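Progress report to the Allix Fund
Sound archive listening room and tape transfer work
Prepared by Dayana Alvarado, Kinditz Sound Library
09/06/2021

Dear Hannelore Haslinger and everyone at the fund,

I hope this finds you all well, and that you will forgive me for running past the two pages you asked for. I did try! There has been a good deal going on since our April letter, and most of it is the sort of thing I would rather tell you properly than squeeze into a table.

As you'll remember, your grant covers the transfer of the Zomden collection of open-reel tapes, the overhaul of the machines we play them on, and a small listening room where people can come in and hear the results. I'll take them in that order, with money at the end.

The tapes

The collection stands at 2,617 reels, now that the last boxes have come over from Zomden and been entered in the catalog. Of these, 800 have been transferred, checked and filed, which is the number we promised you for this stage, and I don't mind saying that we were all a bit giddy the afternoon the last one went through (there was cake, paid for out of our own pockets and not yours).

Most of what we have transferred so far is dance band and choir material, recorded at 7.5 inches per second on quarter-inch tape, and it has held up very nicely. The speech recordings are harder going. Many were made at 3.75 to save tape, some change speed in the middle of a reel, and the boxes can't always be trusted to tell you which is which. Melur Siregar has been doing the first listen on all of these, and has worked out a simple sheet that travels with each reel: speed, track layout, which way it is wound, and anything odd heard in the first few minutes. It has saved us a lot of doing things twice.

We have also had to set aside 33 reels with sticky binder. The oxide layer takes up moisture over the years and begins to shed on the heads and guides, and the tape squeals as it goes past. They need to be baked at low heat before they can be played at all, and once baked they have to be transferred fairly soon afterward. I would like to do them together in one stretch, when nothing else is waiting for a machine, so please don't be alarmed that they show as "held" in the catalog for the time being.

The machines

This is where I have to report a delay. We had planned to have both playback decks overhauled by now, and only one is finished. The first deck went very smoothly. It has new belts and a new pinch roller, the heads were relapped, and Ambros Reisinger then spent two patient days with the calibration tape setting azimuth and playback levels. The difference on the choir recordings is lovely. You can hear the consonants again, and the top end no longer comes and goes as the tape wanders across the head.
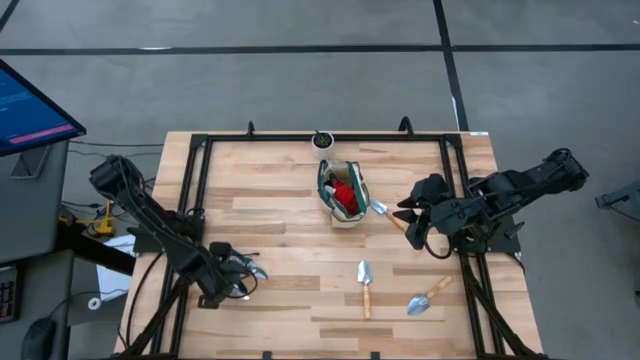

The second deck has been slower because of the capstan motor, whose bearings were in worse shape than we thought when we wrote the budget. It ran, but with enough flutter that any held piano note had a wobble to it, and there was no sense in transferring music that way. Leitner, the workshop that did the heads on the first deck, agreed to rebuild the motor at the price they first quoted, which was kind of them, but we had to wait our turn in their queue. The motor is back with us now. What remains is fitting it, setting the tape tension on both reels, and going through the same calibration as before.

In the meantime we have run everything on the one good deck, in two shifts, and Ambros cleans and demagnetizes the heads at the changeover. It isn't a pace I would want to keep up forever, but it got us to our number, and I am very grateful to the people who came in early and stayed late to do it.

The listening room

I had so looked forward to telling you about this one. The room is painted, carpeted and wired, the heavy curtains are up along the street side, and the loudspeakers are in place. We moved those more often than I care to admit. In their first position, fairly close to the back wall, the bass was so thick that every announcer sounded as if he were speaking from inside a barrel. Bringing them well out into the room and turning them in a little toward the seats made all the difference, and two absorbing panels at the side walls took care of a sharp echo that you could hear if you clapped.

There are 16 seats, which is as many as we can fit with a clear path to the door. We have held two trial evenings with friends of the library. The first was all dance bands and people stayed until we had to put the lights out. The second was quieter, a program of farm and kitchen talk recorded in Zomden, and a couple of people in the audience recognized neighbors' voices. Vinzenz Rainer, who chose the program, has since had several letters offering names for speakers we had listed as unknown, and he is working through them.

A few things still need doing. The amplifier hums faintly when the room lights are dimmed, and I suspect the dimmer itself, so we plan to move the audio equipment to a separate circuit. The headphone stations also need longer cables, a small matter.

Money

Spending is within the total you awarded. We are a little under on blank storage and a little over on machine parts, mainly belts and bearings, and I would like to ask your permission to move the unused storage money across to cover the difference. The detailed sheet is attached, with receipts behind it in date order. Nothing has been spent from the line for public events, as both trial evenings were held at no cost.

What comes next

Our first job is to finish the second deck and run it side by side with the first on a few reels we already know well, so that we can be sure the two sound alike before we share the work between them. After that we'll bake and transfer the held reels, and then go on with the main run of the collection, starting with the remaining choir tapes. The listening room will open to the public once the hum is cured. I'll write as soon as we have settled on an evening, and I very much hope that some of you can come.

If anything in the attached sheet is unclear, please do call me. I am at my desk most mornings, and I'm always happy to talk tape.

With warm thanks from all of us,

Dayana Alvarado
Kinditz Sound Library

Attached: spending sheet with receipts; catalog summary; list of held reels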